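Software Engineer, Manipulation Planning
Onesero, Mitberg office (hybrid)

Onesero builds planning and control software for kitchen robots. We are hiring one engineer to work on grasping and placement in simulation.

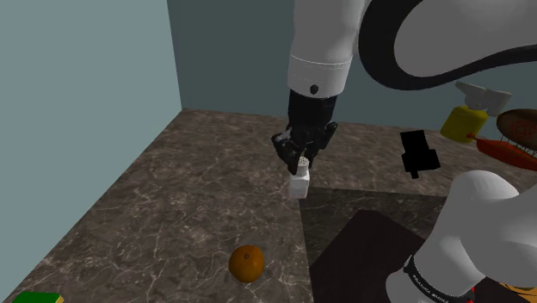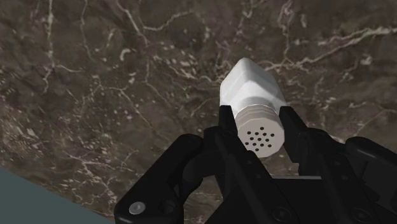 Both views come from our simulated kitchen, with the shaker in the gripper. An engineer on the planning team says most of the job is reading logs and finding out why a motion plan that passed in 167 test layouts fails in the next one.

You will:
- maintain the motion planner and its test suite of nearly 300 layouts
- write perception checks for small objects
- keep the Prorkley replay tool working

You need strong C++ or Python and 2 years of work with robot arms, real or simulated. Experience with collision checking helps.

40 hours a week, start in February. Send a resume and a code sample through the Onesero careers page.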